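3.2 Collection of demonstrations

All demonstrations for the lid task were recorded with hand-held grippers, without a robot in the loop. The operator holds one gripper in each hand and performs the task directly with the jaws. Our earlier setup, Tarkier, used remote control of a two-arm robot. It gave clean joint data, but operators needed long training before they could lift a lid by its handle without losing it. With Carkell, the present setup, a new operator can usually begin to record on the same morning.

Each gripper carries a rigid block with square fiducial markers on more than one face. When the wrist turns, one face may become hard to read from the head view, and the pose is then estimated from another face. We found this important for the lid task, where the right hand rotates strongly at the moment of placing.

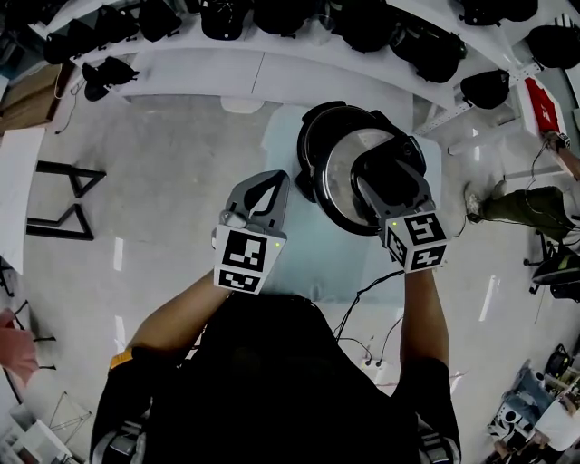 The operator is asked to keep the elbows free and to move at a natural speed. We did not ask for slow motion, as was done in Tarkier, because slow demonstrations produced policies that stopped in front of the handle. One demonstration begins with both grippers open and ends when the lid is at its goal position. If the lid falls, the recording is marked as failed and is kept in a separate folder — we use these recordings only in Section 5.

We collected 128 demonstrations from 2 operators. Gilberto Condori checked the time alignment between the head view and the gripper views, and recordings with an offset of more than 3 video images were removed before training.

The gripper views need additional care. They are very wide, and they contain a large part of the room besides the work area: shelves, furniture, ceiling lights and sometimes other people. We did not mask this background in the main experiments. A masked version, called Titon in the tables, is compared in Section 4.
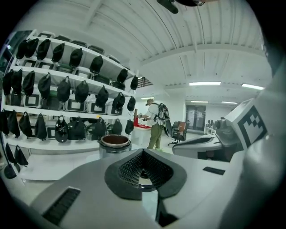 Figure 2. View from a gripper camera. The finger pad is at the center and a fiducial marker is visible at the right.

Before training, all views are reduced to the same size, and the marker poses are smoothed with the Bedoya filter. Short gaps in tracking are filled by interpolation. Longer gaps are not filled — the demonstration is divided at this point, and each part is treated as a separate sequence.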